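Reports > Celebrity Desk > Progress to Temier

We have spent 3 months checking gossip items for the Losomeck project. I'm less impressed than the last report was.
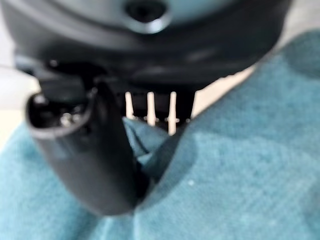
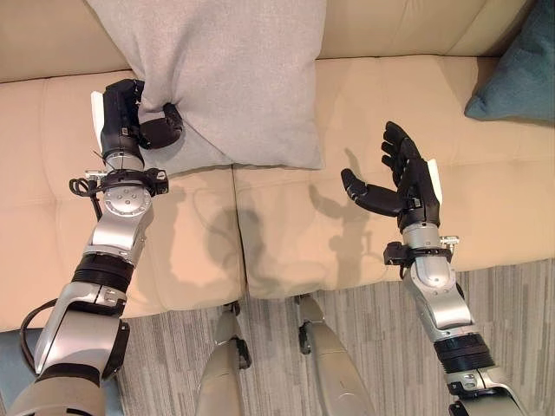
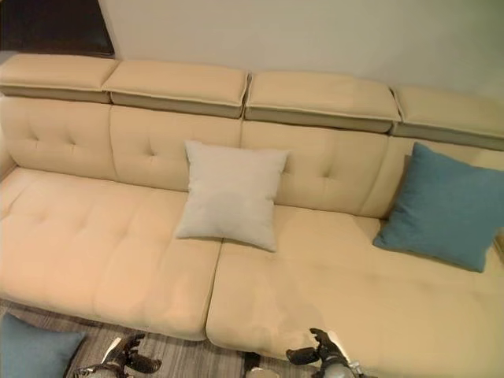

Second and third pictures: the sofa.

Of 215 stories logged, 21 traced back to a named source. The rest quote each other. Noguchi calls that a solid base. I'd call it thin. Zekesura promised court records on 7 harassment claims by March and has sent none, so those stay unrated. The reader survey looks good, but it only reached people who already subscribe. I would hold the second payment until the records arrive.

3 shares | 7 comments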